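Wed 15 January

# Visit to the Codton lab in Farkby

Codton opened its software floor to outside integrators for an afternoon, and I went along with Andor Bozsik from our controls group. We had two things to find out: how they handle grasping when the camera gives them very little, and whether their planner can be used without the rest of their stack.

The building is a former print shop near the rail yard. Signing in took longer than it should have. After that Konrad Schwaiger, who runs the perception team, took us straight to the desks and skipped the slides, which suited both of us.

## The planner

Their motion planner is called Ormont. It runs as a separate process and talks to the arm controller over a plain message queue. Planning happens in short segments, and each new segment starts from the measured joint state instead of the commanded one. Andor asked what happens when a segment arrives late. The controller holds the last velocity for 5 cycles and then ramps down. The limit is a line in a config file, and Konrad changed it while we watched to show us the log output. The log is readable, with one line per decision and the reason written out in words.

Ormont can be licensed alone. We would have to write our own adapter for the queue, and Andor thinks that is roughly 2 weeks of work.

## Perception

The grasp software is called Katona. It takes the wrist camera stream and the finger position, and it gives a confidence value for each image. Most of our time went here. Soft, dark items are the hard case for them, as they are for us. The outline changes while the gripper closes, and a segmentation mask from one image may be useless for the next.

Their answer is to stop trusting the mask when blur goes over a threshold. Katona then relies on finger position and motor current until the picture clears. The end-to-end delay on the bench setup was 105 ms, measured from exposure to command. Konrad would like it lower and said most of it is in the image transfer.

We went through a recorded set of 700 grasps in their review tool. You can step through one image at a time, tag it, and send it back to the training queue. Filtering by blur score brings up the difficult ones first.

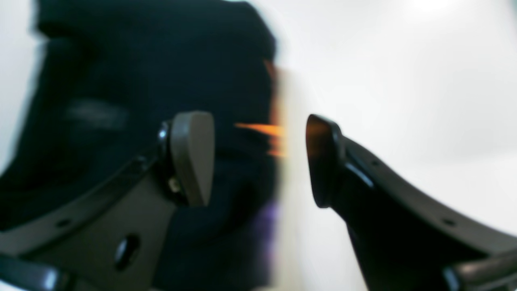
*Wrist camera view in the review tool: fingers fairly sharp, dark item heavily smeared.*

I asked how a person is supposed to label an image like that. They don't ask for an outline. The reviewer picks "usable", "fingers only" or "discard", and the fingers-only group is still used to check the calibration of the gripper model. We have been throwing those images away.

## Open points

- Katona needs its own time sync. Ours may not be good enough – Andor will check.
- No answer yet on support hours outside Europe.
- The review tool has no export to our format. Konrad will send the schema.
- The next release is planned for June, and the queue protocol may change with it.

Konrad offered us a trial copy of Ormont with the simulator. I will ask for it once Andor has looked at the schema.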